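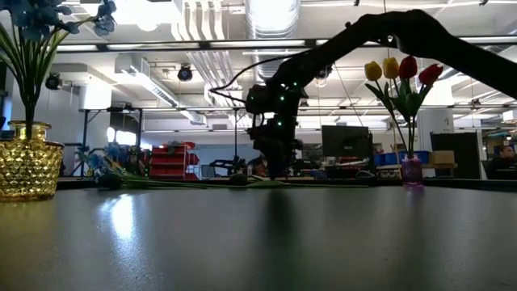
A gold glass vase (on the left) with a diamond-like pattern all over its wide part.

How Do Cut Flowers Drink?

My kitchen windowsill in Clindcombe nearly always has flowers on it, and for years I topped up the water every couple of days without wondering where it went. Then one morning I looked at the jug and the water had dropped by the width of two of my fingers. Overnight! The flowers had been drinking. But how? They don't have mouths, and once they've been cut they don't have roots either.

So I went and found out, and it's one of my favorite things to explain, because you can see it for yourself with a stick of celery. We'll get to the celery.

Straws, straws, straws

If you could shrink down until you were smaller than a grain of salt and stand at the bottom of a flower stem looking up, you'd see bundles and bundles of skinny tubes. Scientists call them xylem. You say it ZY-lum, and yes, it's spelled with an X, so it's a great word to keep in your pocket for word games.

Xylem tubes are made from cells that have died and left their walls behind, stacked end to end like a tower of cardboard tubes. I know that sounds a bit gloomy! But an empty tube is just what you want if you're trying to move water. In a growing plant the tubes start down in the roots, run up the stem and spread out into the leaves and petals. Look at the back of a leaf and you can see the veins. Those are where the tubes go.

When somebody cuts the flower, the bottom of every tube is left open. Pop the stem in water and the water can go straight in.

Who's doing the sucking?

When you drink through a straw, you suck on the top end. In a plant the top end is the leaves, and they do something sneaky. A leaf is covered in tiny holes called stomata (STOH-muh-tuh), mostly on the underside. Water drifts out through them as vapor, the same way a puddle dries up on a playground. You can't see it leaving.

Now for the clever bit. Water is clingy. Every teeny piece of water likes to hang on to the pieces next to it, so when one slips out of the leaf, it tugs on the one behind, and that one tugs on the next, all the way down the tube to the bottom. Think of a line of kids holding hands, and the one at the front starts walking. Everybody has to come along!

The grown-up word for water leaving through the leaves is transpiration. It's the same thing that gets water to the top of a giant redwood, with no pump at all. I still find that hard to believe when I stand under one.

Why the shape of a vase matters

Vases come in every shape you can think of. A wide body holds plenty of water. A narrow neck keeps the stems close together so they don't flop over sideways, and a rim that opens out lets the flowers lean a little and look relaxed. My jug has no neck to speak of, so my tulips end up lying down like tired dogs.

The color of the vase doesn't bother the flowers one bit. It does make a difference to you, though. With clear glass you can check how much water is left just by looking, and with a dark pot you have to poke a finger in.

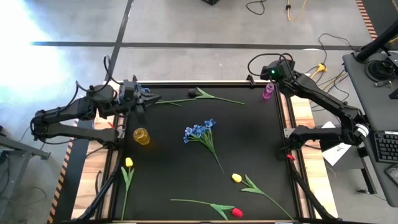 Blue blossoms and green stems.

What makes a flower droop?

A fresh petal is full of water, a bit like a water balloon, and that's what keeps it firm. If more water goes out of the top than comes in at the bottom, everything goes soft and the poor thing hangs its head. It might be that the vase has run dry. It might be a very hot room. Or the tubes might be blocked, and there are two big culprits for that.

The first is air. If a cut stem sits out of water for a while, air gets into the open tubes and makes a bubble, and a bubble in a tiny tube is like a cork in a bottle. You can fix it with a fresh cut! Snip off the end of the stem (ask a grown-up to help with the scissors) and the blocked bit goes in the compost.

The second is germs. Bacteria love old vase water, especially if there are leaves rotting in it, and they make a slime that gums up the tubes. If you've ever sniffed a vase that's been forgotten for too long, you have met them already. Phew! Pull off any leaves that would be under the water, and change the water every 2 days.

Try it: blue celery

You need a stick of celery with the leaves still on, a glass, water and blue food coloring. Red works too. Yellow is a bit of a letdown.

Fill the glass halfway and stir in 50 drops of coloring. That's a lot, but weak colors hardly show. Ask a grown-up to slice the bottom off the celery, stand it in the glass, and leave it until tomorrow.

In the morning, look at the leaves first. Then cut across the stalk and you'll find a row of little blue dots near the outside edge. Those dots are the xylem! If you pull gently you might even be able to peel one out as a long blue string.

White carnations work as well, and they turn blue along the edges of the petals. Mine took a whole day and a night before I could see much. You can even have an adult split the stem up the middle and stand each half in a different color.

One more thing to try. Put one celery stick in a breezy spot and another in a still, shady corner, and see whose leaves change first. Have a guess before you look, and write it down so you can't cheat!

Words to remember

Xylem: the tubes that carry water up a plant.
Stomata: tiny holes in a leaf. Just one of them is called a stoma.
Transpiration: water escaping from a plant into the air.

Contact us | Copyright Mivitum 04/09/2023 | Back to top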